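News > Business > Workplace

Hotel hands the corridors to robots and the drawers to people

August 2026
By Joon-young Ahn

The Rurken, a 377-room hotel near the Drorden ferry terminal, has six new members of the housekeeping team. They do not take breaks, they do not complain about the elevators, and they cannot put anything in a drawer.

The delivery robots, supplied by Narkon, have been carrying linen and bagged laundry between the basement and the guest floors since spring. Attendants used to push those loads themselves, up to five trips a shift. Management says the time saved goes back into the rooms. The attendants agree, and note that the rooms are where the bending is.

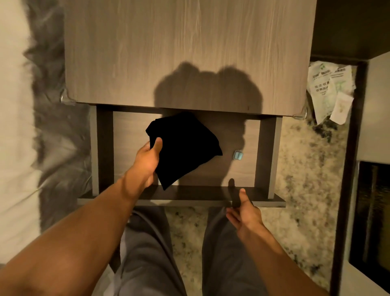 A folded black cloth goes into a nightstand drawer by hand.

Under the new schedule each attendant has two extra rooms a day, along with a longer list of what the hotel calls finishing tasks: folding, putting away, straightening, checking under things. Staff say their shoulders feel better and their knees feel worse. One floor supervisor said she now spends her mornings with a tablet, answering messages from a robot that would like somebody to move a chair.

Nobody has been laid off, according to the hotel, although two laundry runner jobs were folded into a new position titled "fleet attendant." The fleet attendant pushes the robots when they get stuck – mostly on the thick carpet outside the ballroom.

Narkon says a model with an arm is in development. The hotel has asked to see it close a drawer first.

The pay scale for the new position is still being discussed.

Related
Tiêu noodle chain brings back human cashiers at lunch
Drorden ferry terminal to test automatic ticket gates
Night shift bus route extended through August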